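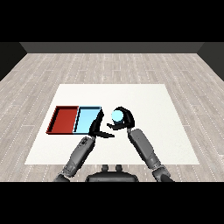 From: Dewanti Suramaniam-list address
To: Trarnimstead Town Finance list
Date: November 24, 2024
Subject: Re: Who pays for the county road mandate?

Hi all,

Victor, thank you for typing all that up! I read it twice on the bus and then went looking for my old budget books. My answers are under your points.

Victor Mollel wrote:
> The county handed us the upkeep of the Shirima Road
> culverts in October and sent no money with it. The
> draft budget covers it by cutting library hours and
> putting off the pool roof for another year. Daltus
> is in the same spot. Has anyone talked to them?

Yes! I called the clerk's office in Daltus and they were so happy to hear from another town. They're writing a letter to the county board asking for the state road aid to follow the roads, so whoever does the work gets the share. They'd love for us to sign it too, and I think Cinus could be talked into it (their council has been grumbling about the same thing since spring). Three towns on one letter would be terrific.

> I counted 1,487 households on the tax roll. Even a
> small levy adds up, but I don't want to go there
> first.

Me neither. If we did, a flat $50 a household would bring in $74,350, and the culvert line in the draft is less than that. So the gap is something we can get our arms around, and I found that really encouraging. I'd still much prefer to see the county pay its part.

> Is a petition worth the trouble?

I say go for it. Under our charter 1,000 signatures puts an item on the council agenda, and they have to take public comment on it. I know that's a lot of doors, but people on my street brought up the library before I even got my clipboard out. I can take everything north of the creek, and I have 2 spare clipboards if somebody wants the school side.

One thing I couldn't find is the page with the old maintenance agreement for Shirima Road. It used to be in the back of the capital plan. Does anybody have a paper copy? Daltus wants to quote it in the letter, and they need our wording before the next board meeting.

So glad this list is busy again!

Dewanti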